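Qui sommes-nous ? — L'atelier partagé Gridow
Présentation de l'association, de ses activités et de ses conditions d'accueil 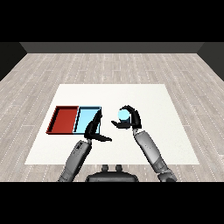 Le poste de tri à deux bras en simulation : une sphère bleu clair dans la main droite, à côté des bacs rouge et bleu.

L'association Gridow met à la disposition de ses adhérents un atelier consacré à la construction de robots et d'automatismes de petite taille. Elle s'adresse aux particuliers qui conçoivent une machine à domicile et qui ont besoin, pour certaines étapes, d'un outillage, d'un espace ou d'un avis extérieur. Elle compte à ce jour 106 adhérents. La présidence est assurée par Milagros Saludo.

Origine

L'atelier est né d'un groupe d'amateurs qui se prêtaient des outils et se réunissaient dans une remise. Les premières constructions étaient modestes : un chariot suiveur de ligne, un distributeur de graines, un store motorisé dont la commande a été refaite à plusieurs reprises. L'installation dans les locaux actuels, d'une surface de 121 mètres carrés, a permis de séparer l'usinage, l'électronique et la programmation, jusque-là pratiqués sur la même table.

Le projet Skekatov

Skekatov est le principal projet collectif de l'association. Il porte sur la réalisation d'un poste de tri à deux bras, muni de mains articulées, capable de saisir un petit objet et de le déposer dans le bac de la couleur correspondante. Le travail se mène sur deux plans. Le modèle simulé sert à la mise au point des trajectoires et des prises ; la construction matérielle progresse en parallèle, articulation par articulation, sur les établis de l'atelier.

Toute séquence de mouvement est d'abord exécutée en simulation, puis relue par un second adhérent avant d'être transférée sur le matériel. Cette règle a été adoptée après la rupture d'un support d'épaule lors d'un essai mené sans relecture. Les fichiers du modèle sont conservés sur le serveur de l'atelier, où tout adhérent peut les consulter et proposer une modification. Les participants qui travaillent chez eux reçoivent une copie du modèle et rapportent leurs corrections lors des séances communes.

Le groupe étudie actuellement le passage d'un objet d'une main à l'autre — question plus délicate que prévu, les deux bras devant partager un même espace au-dessus du plan de travail.

Locaux et équipement

La salle d'usinage comprend une perceuse à colonne, un petit tour, une scie à ruban et deux imprimantes 3D. Les établis proviennent de la menuiserie Porkidwood, qui fournit également des chutes de bois utilisées pour les gabarits et les bâtis d'essai. La salle d'électronique dispose de postes de soudage, d'alimentations réglables et d'un oscilloscope. Les moteurs et les réducteurs peuvent être empruntés contre inscription au registre. Les batteries au lithium se chargent exclusivement dans l'armoire prévue à cet effet.

Formation

Les nouveaux adhérents suivent une initiation de 18 heures, qui porte sur la sécurité des machines, le câblage et la commande de moteurs, ainsi que la prise en main du simulateur. L'accès au tour et à la scie à ruban est subordonné à une habilitation distincte. Le cycle Babalola, ouvert chaque année en janvier, est réservé aux personnes ayant achevé l'initiation ; il traite de la cinématique des bras et de la conception des préhenseurs. Chaque participant y présente une réalisation personnelle, achevée ou en cours.

Adhésion

L'adhésion est individuelle et annuelle. Elle est ouverte dès l'âge de seize ans, avec l'accord écrit d'un responsable légal pour les mineurs. La candidature se fait par le formulaire de contact du site, accompagnée de quelques lignes sur le projet envisagé ; aucun diplôme n'est demandé. Une visite des locaux est proposée avant toute inscription. Les statuts et le règlement intérieur peuvent être consultés à l'accueil.

Page mise à jour le 24 novembre 2024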